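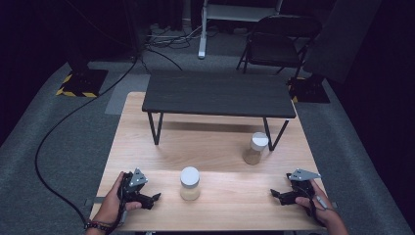 Thread on the Tullora meteorite, now that the bulk chemistry is back. Short version: ordinary chondrite, H5, shock stage S2, weathering grade W1. Longer version follows.

Recovered mass is 3,420 g in a single stone. There may be more in the paddocks to the east but the stubble has made searching slow. The search resumes after harvest.

Fusion crust covers most of the exterior. One face is broken and shows fresh interior, light grey with metal visible to the naked eye. The break has no secondary crust, so it happened at impact or very late in dark flight.

Classification was done on two polished thin sections and one polished mount. Olivine is Fa18.6, low-Ca pyroxene is Fs16.4. Both sit well inside the H group range. Scatter is small, as you would expect for type 5.

Chondrules are readily recognizable in thin section but the boundaries have started to blur into the matrix. Plagioclase grains are present and mostly under 50 microns. That is the argument for 5 over 4. A few people have asked about 6. No, the feldspar is too fine.

Shock: olivine shows undulose extinction and irregular fractures. No planar fractures found in either section. No maskelynite, no melt veins. S2.

Weathering: thin oxide rims on some metal grains, nothing on the troilite. The stone lay in dry soil and was picked up before the January rain, which helps a lot.

Oxygen isotopes were run on 2 mg aliquots. Values plot in the H field with a bit of overlap toward L, which is normal for this method at our precision. I would not read anything into it.

Now the part that took all the time -- the noble gases.

We measured He, Ne and Ar by stepwise heating. The cosmogenic 21Ne gives an exposure age near the well-known H chondrite peak at 7 to 8 million years. A large share of H chondrites fall there and it is usually read as one big collision on the parent body.

The first extraction gave an age well above that. It was wrong. We had used the shielding correction for a small body and the 22Ne/21Ne ratio says otherwise.

Corrected for shielding, the ages from the two samples agree within error. Both samples came from the same end of the stone, so this is a weaker test than it sounds. A third from the opposite end is in the queue.

Radiogenic 4He is low relative to 40Ar. Some helium loss, then, probably from heating in an orbit with a small perihelion. It could also be older shock, but S2 is a poor fit for that.

Cosmogenic radionuclides: the gamma spectrum was collected in the low-background lab with a 70 hour count. 26Al is near saturation, as it should be for this exposure age. 22Na is clearly detected.

22Na has a half-life of 2.6 years, so its presence means a recent fall. It does not give you the date of the fall. I have seen it quoted that way in a couple of places this week and the uncertainty does not support it.

Fall date has to come from the fireball reports. There are several and they disagree on azimuth by more than I would like. No camera network coverage, so no orbit. This is the real loss with Tullora. An H5 with a good orbit is a valuable object and an H5 without one goes in a drawer.

On the reduction software: everything was run through Skandance, with the blank correction done separately in a spreadsheet. The built-in blank correction assumes a constant blank across all temperature steps. Ours was not constant. It rose by a factor of three at the top step.

If you use Skandance on small samples, check this. The setting is under the furnace profile and not under blanks, where you would look for it.

Calibration gas was the Tornberg standard, same bottle we have used for several years. Depletion correction is now large enough that it needs its own line in the error budget. A replacement bottle is on order.

Several replies ask whether the metal was analyzed. Yes. Kamacite Co is in the H range. Taenite shows the usual M-shaped Ni profiles. The cooling rate from those is slow and unremarkable. Profile data will be in the supplement.

On magnetic susceptibility: measured on the whole stone before cutting. It matches H. Please do not put a hand magnet on a find to test it. It overwrites the natural remanence and you cannot get that back. Somebody had already done so here, so there will be no paleomagnetic work on this one.

Sample allocation: the type specimen stays in the Krishnan collection. The remaining mass is held with it, less what was consumed. Requests for material go through the collection and not through me. State the mass you need and whether the method is destructive. Requests above 1 g will take longer.

Mount 993 is the one with the large barred olivine chondrule, for those who asked. It can be loaned. The thin sections cannot at the moment, as they are still on the probe schedule.

Name approval is pending. Until it comes through, please treat Tullora as provisional and do not use it in print.

Correction to the fourth post: the Fs value should read 16.2. The 16.4 is from the first probe session, before the standards were rerun. Fa is unchanged.

Full data table goes up once the third neon sample is done. The furnace is down for a new liner -- probably two weeks.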